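Adesuwa Balogun
September 11, 2020

Spent this week teaching the small arm by hand instead of writing motion scripts for it. Notes in this thread for the people who asked how the Drisevau setup works.

1/ There are 2 ways I show it a task. One is to turn the motors limp, hold the arm near the wrist and move it through the job myself. The other is to drive it from a second arm of the same size. I move one, the other copies.

2/ Moving it by the wrist is quick to set up and fine for big moves. It's bad for anything with the fingers. My hand ends up pushing the gripper sideways, and that push gets recorded along with everything else.

3/ So for pick and place I use the second arm. I sit where I can see the fingertips and keep my hands out of the work area. It took me most of an afternoon before my own moves stopped being jerky.

4/ The computer saves the joint angles and the camera view together the whole time. If those two drift apart the recording is no good. I lost a full morning in September to a clock setting on the Gosside laptop. Check yours first.

5/ Start each run from the same rest pose. Change where the object lies between runs. I had this backwards in my first batch and the arm learned one spot on the mat very well.

6/ Go slower than feels natural when closing the fingers. Then hold for a beat before lifting. The first model I trained kept lifting early, and when I looked back at my recordings I was doing the same thing.

7/ Small round things lying on their side are the hard ones. They roll if one finger touches first. I come straight down over the middle and close.
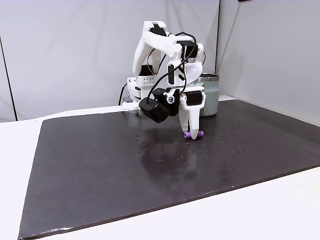
Gripper down on the little purple cylinder, tumbler behind it.

8/ Throw out bad runs the same day. I keep a paper list next to the keyboard and write the run number when I fumble one. Going back later through 3,729 recordings to find them is miserable. I did it once.

9/ Marín asked if fumbles are worth keeping. If I drop it and then pick it up cleanly, I keep the run. If I bump the base or stop halfway, I delete it.

10/ Wrist motor gets warm on long sessions. I take a break after every 11 runs and feel it with a finger. Also a good time to check that no wire has worked its way into a joint.

11/ Next is putting the object into something with a narrow opening. Will post the settings file once I've cleaned up the names in it.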